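I finished the last season of *Rorkbridge* in May, at 1 in the morning, and have since gone back through the final three episodes with a notebook. Spoilers throughout. The show has been off the air long enough that I don't feel bad about it.

For anyone who needs the setup: the Okoro family owns a salt works on the estuary, the year is 1814, and the works is failing. Five seasons are spent on who knows this and who doesn't. The finale has to settle the sale, the will, and the fire at the Prarar warehouse. It settles two of them.

## The sale

The sale is handled well. The ledger scene runs a little under six minutes with almost no cutting, and the figures read aloud match the figures from season two. I checked. The debt to Prarar is 477 pounds in both places, and the interest is calculated the same way. Most period dramas treat a number as set dressing. The writers here kept one straight for three years of production, and the scene depends on it, as the younger brother recognizes the sum before the lawyer finishes the sentence.

The sound mix in the same scene is less careful. Dialogue drops under the wind twice, both times on a name. I had to turn on captions to learn that the buyer was Prakine, a character last mentioned in season one.
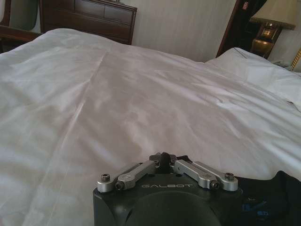
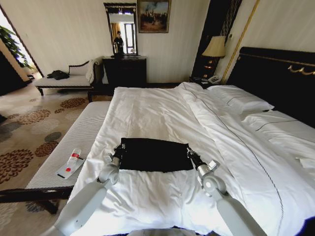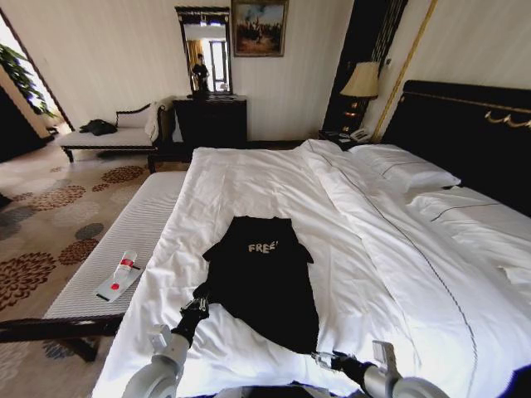
## The will

The will is the weaker half. A second copy turns up in the chapel, dated after the first, and everyone accepts it within one scene. No witness is named. Earlier in the series a disputed lease took four episodes and two hearings, so the show had set its own standard for how paper gets tested, and then dropped it when time ran short.

Zainab Bako, who I trade notes with on most of these shows, disagrees. Her reading is that the family accepts the copy out of exhaustion, and that the long shot of the empty table afterward is there to tell us so. I watched the shot again with that in mind. It holds for eleven seconds and could support her reading. It could also be a place to put the music.

## The fire

Never explained. The lantern is shown in the cold open and again behind the credits, in a different position. I assume this was meant to carry into a sixth season. There is a line in episode 3 about the night watchman changing his route, which I had taken as filler and now think was the start of an answer.

## Structure

The finale is 116 minutes, cut as two episodes in some regions. The split version is worse. It breaks in the middle of the funeral, repeats forty seconds of it after the recap, and loses the overlap between the bell and the works whistle. If you have a choice, watch the long one.

I would put the season as a whole above the fourth and well below the second. The pacing is even, the location work is good, and the cast is asked to do less talking than before. Next I plan to go back to the pilot and follow the warehouse keys, which change hands more often than I remembered.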